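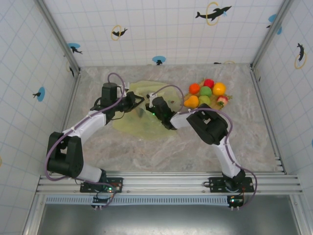
Still life is the easiest kind of painting to start and, if you ask me, the easiest to give up on, mostly because people set up something far too grand and then can't face it. I started with a vase of tulips, two candlesticks and a folded tablecloth with lace on it, and I was sick of the whole lot before lunch. What you want is something small that stays put. A cluster of artificial fruit on a grey marble pattern is a lovely thing to begin on, as the grey lets you judge your colours properly and the fruit won't go brown on you halfway through the week. Real fruit is nicer to look at, I'll give you that, but I've had pears collapse on me in July and I'm not going through it again.

This page goes through how I do a small gouache still life from bare table to finished painting. I'm not a professional. I did two years of evening classes in Livdale with Indira Kurup, who is the most patient teacher I've ever met, and most of what's useful on this page came from her. The wrong bits are mine.

What you need

Gouache is like watercolour but thick and chalky, and you can paint light over dark with it, so mistakes can be covered up. Mostly! You don't need a lot of tubes. I use a warm yellow, a cool yellow, a warm red, a cool red, one blue (ultramarine), burnt umber and a big tube of white. The white goes faster than everything else put together, so get the big one. I don't own a black. I had one and I put it in everything, and all my apples looked as if they'd been in a fire.

My paints are Mevetti, the middle range. The cheap ones dried up in the tube and the expensive ones made me nervous about squeezing any out. If paint makes you nervous you'll use tiny dabs of it, and tiny dabs make scratchy paintings.

For paper I like the Plovivar pads with the glued edge. They don't buckle much and you can paint straight on the block. Any heavy watercolour paper will do, taped to a board on all four sides. Don't use printer paper. I know it's tempting for practice but it goes to porridge and you'll think you're bad at painting when really it's the paper.

Two brushes: a flat one as wide as your thumbnail and a round one that comes to a decent point. Two jars of water, one for the first dirty rinse and one for the second. An old white dinner plate for mixing. Kitchen roll. A 2B pencil and a rubber.

I get everything from Jardine, the art shop by the bus station, where they'll let you try the brushes with water on a bit of slate. If you've got a shop that does something like that, go in person at least once. Brushes are hard to judge from a website.

Setting up

Put your table where the light comes from one side. A window is fine if it's a grey day, but on a sunny one the shadows crawl across the table while you're working and you end up painting three different times of day at once. I use a desk lamp with the curtains shut. It isn't romantic but the shadows stay where I left them.

Now put your objects down and move them about. Have some of them touching and some overlapping. The mistake I made for months was lining everything up with a nice polite gap between each thing, like a police identity parade. Let one object hide part of another. Then take something away. I nearly always start with more than I want, and whatever I take off at the end is usually the thing I liked best (a blue jug, most times, which has now been evicted from more paintings than I can remember).

Get down so your eyes are a bit above the tabletop, not looking straight down on it. Have a look through a piece of card with a rectangle cut out of it, the same shape as your paper. Shuffle it nearer and further until the arrangement fills it comfortably. I cut mine out of a cereal box and it's got tea on it and it works perfectly well.

The drawing

Draw lightly and don't draw much. I put in one loose shape round the entire group first, as though someone had thrown a sheet over it, and then find the separate things inside that. If you start with a careful drawing of one apple, you'll very likely run out of paper by the time you reach the last one.

Draw the edges of the shadows too. They're shapes just like everything else and they stop things floating. I used to leave them out and stick them in at the end, and they always looked like puddles.

Give this stage no more than 15 minutes. Set a timer if you're a fiddler. The pencil is going to vanish under paint anyway, so there's no point making it beautiful, though I still do sometimes and then feel cross covering it up.

Squint

Before you open any paint, half close your eyes and look at the set-up until the detail goes fuzzy. You should see it fall into a few patches of light, middling and dark. Indira used to walk round the class going "squint, squint, squint" until we were all sat there looking like moles.

Do a tiny version in pencil, no bigger than a matchbox, using only three tones: the white of the paper, a mid grey and a dark. If the tiny one looks good, the big one has a decent chance. If the tiny one looks like nothing in particular then move your lamp or swap things about until it doesn't. I skipped this for ages – I thought it was for serious people – and it's the one step I'd now fight you over.

First layer

Mix more paint than you think you need, to the thickness of milk. Start with the middle tones and put them down flat with the big brush. No highlights, no stalks, no texture. An orange is just a flat orangey patch for now. Go over your pencil lines a bit if you like, it makes the edges join up better later.

Do the background and the tabletop now as well. If you leave them white until the end, every colour you mix will look too dark against the paper, and you'll lighten it, and then when the background does go in your fruit will look washed out. I've lost some quite nice lemons that way.

Let it dry. Have a biscuit. Gouache changes as it dries – the lights tend to go a touch darker and the darks a touch lighter – so it's worth making a little strip of swatches on scrap paper and seeing what they do before you commit.

Second layer

This time the paint should be more like single cream. Put in the darks first: the shadow side of each object and the shadows on the table. For the shadow side of a yellow thing, don't reach for grey. Try your yellow with a speck of umber and a speck of the cool red, and see how you get on. For red things I add a bit of blue. Green things get some red. It sounds mad and it works.

Then the lights, with more white and less water. Use as few strokes as you can and leave them alone. Every time you go back over a stroke the damp brush wakes up the layer underneath, and you get mud. If you do get mud, stop, let it dry completely and paint over it with thicker paint. Poking at it while it's damp is hopeless.

Look for colour bouncing about. A red apple next to a pear will put a warm glow on the pear's side, and it's often the nicest bit of the painting. Look for it underneath as well, where the table throws light back up into the shadow. Keep it darker than you think it is! Reflected light belongs to the shadow side, and if you make it too bright the whole thing goes inside out.

Edges and finishing off

Go round and decide which edges should be crisp and which should be soft. Where a dark thing sits against a dark shadow, let them run together. Where light meets dark near the bit you want people to look at, sharpen it up with the round brush. You soften an edge by running a clean damp brush along it, once, and wiping the brush after.

Highlights come last, nearly neat white with the tiniest touch of yellow, and fewer than you'd like. I allow myself one per object and some objects don't get any. Matt things like peaches hardly have one.

Peel the tape off slowly, pulling it away from the painting at an angle. If it's sticking, a hairdryer on warm for a few seconds loosens it.

If it's gone wrong

Chalky all over: too much white. Try lightening with yellow in the warm bits.

Cracks: the paint was too thick, or not enough water in the mix. You can't do much about it now, thinner next time.

Streaky: too little paint on the brush, or the wrong paper.

Everything floating: check your shadows touch the things that are casting them. It's nearly always this.

How often

I did one small painting or drawing a day for two years, so 730 of them if you don't count the leap day, and I'm told I should. Most are rubbish and they live in a suitcase under the bed. You really don't need to do that many. A couple a week will show you a difference by the end of a pad, and small ones, postcard size, get finished where big ones get abandoned behind the sofa.

Somebody wrote in to ask if you can do all this in acrylics. You can, but skip the bit about damp brushes softening edges once the paint has dried, and wash your brushes straight away or they're done for.

Last updated September 27, 2024. I've changed the advice on tape, as the blue decorating sort I used to recommend kept taking the surface off the paper. I now use the white artist's tape from Jardine and it comes away clean most of the time.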